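Search products... Go

Genstead Touch-Up Enamel, White – 900 ml tin

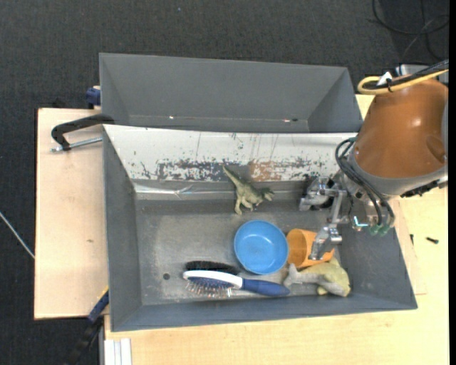 Water based enamel for metal and hard plastic that gets knocked about. Shelving, lockers, radiator covers, tool carts, trailer sides. Brush or small foam roller. No primer on sound paint, primer on bare metal, see below.

One tin, one color for now. Gray and cream coming back in March, we hope. Dasusley make it for us and they run white first, so white is what we have.

Finish: satin. Was semi-gloss on the old label, people found it too shiny next to old paint so it got changed. If you still have a tin with the green lid thats the semi-gloss, don't mix the two on one panel, you will see the join.

Coverage depends on the surface. Smooth door, one tin goes a long way. Rough or pitted metal drinks it up. Buy two if your doing a full run of lockers and don't want to wait on a second delivery.

How to use

Wash with dish soap, rinse, let dry all the way. Scrape off anything that lifts with a fingernail. Sand the edges of the old paint so there's no step – 220 grit is fine. Wipe the dust. Rust has to come back to clean metal, then one coat of the Muliton primer (sold separately, the red-brown one). Stir the tin, don't shake it, shaking gives you bubbles. Two thin coats. Thick coats sag on anything upright.

Wait 3 hours between coats. Leave overnight before putting things back on it. Full hardness takes longer, go easy on it the first week.

Don't paint below 50 F. Don't paint in full sun either, it skins over before it levels.

Tape: pull masking tape while the last coat is still a bit soft. Old packing tape leaves glue behind, take the glue off with mineral spirits and wash again or the paint will fisheye.

Not for: food contact, the inside of fish tanks, car bodies, anything that gets over hand hot. Floors no. We get asked about floors every week. Ask for the Hermans floor paint, different product, order code 132.

Cleanup: soap and water while wet. Dried on brushes, throw them out.

Smell is low but open a window anyway. Keep the lid on tight, it keeps a year opened if it doesn't freeze. Frozen paint goes lumpy and will not come back.

Delivery

Ships flat rate, up to four tins per box. Orders in before noon go same day. Dented lid on arrival – send a photo before you open it, we replace those. Opened tins can't be returned.

What people wrote

"Used it on the garage shelves, went on easier than the spray. Second coat needed, don't skip it." – Lucrezia Valentini

"Good white, not yellow. Wish there was a smaller tin for little jobs." – Yupin Chareonsuk

We hear you on the small tin. Working on it.

Trade orders and color questions, ask for Graziella Ruggiero.

Contact | © Genstead | Back to top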